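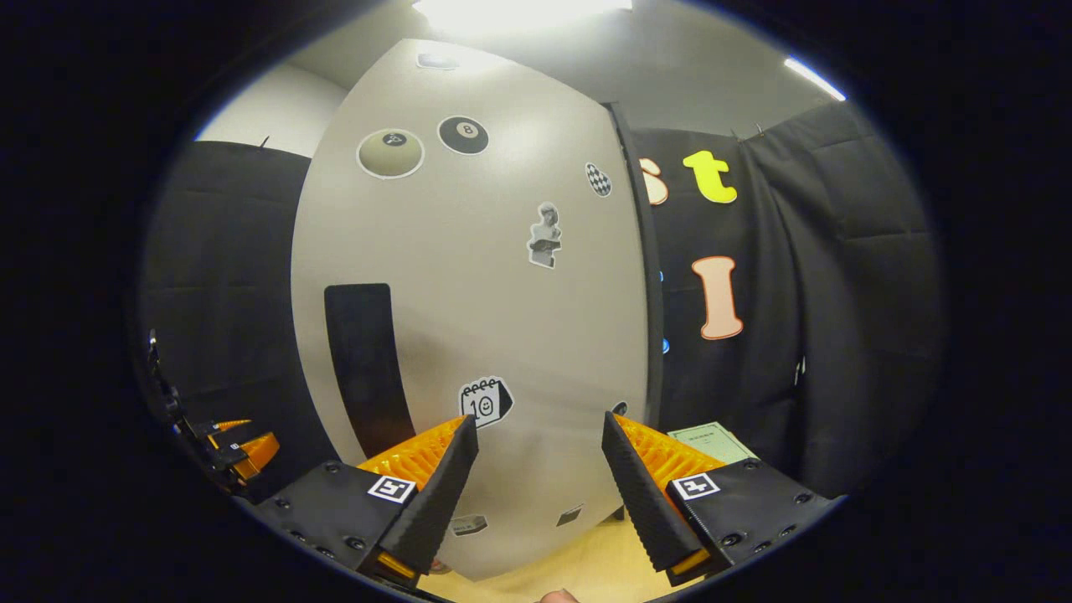
Workshop Tips: Recording Demos With Hand-Held Grippers

By Rocío Ibarra, February

Anyone can squeeze a gripper 100 times. Getting 100 recordings a model can learn from takes a bit more housekeeping.

Practice dry. Do the task 4 times with nothing recording. By the fourth you will have stopped changing your mind halfway, a habit the model would copy faithfully.

Keep the markers clean. Wipe the printed squares on the finger mounts with a dry cloth. A thumbprint there can spoil an afternoon, and it will be your thumbprint.

Hang dark cloth behind the work. Plain black curtains hide the shelves, the coats and the passing colleagues. What you stick on them afterward is between you and your conscience.

Leave the stickers alone. If the thing you are handling has an 8-ball on it in the first take, it needs one in the last – or start a new batch and write that down.

Close slowly. Soft ridged fingers forgive a lot, but they can't forgive a snatch.

Keep the fumbles in their own folder. Ours is called Kesteo, for reasons lost to time, and it is our fastest-growing project.

Comments

Higinio Manríquez: We had 3000 takes before anyone mentioned thumbprints. Thank you, I suppose.

skusero9: Does the dry cloth have to be black too?

Recent tips
Naming batches so you can find them
Charging two grippers from one outlet
Labels that peel off cleanly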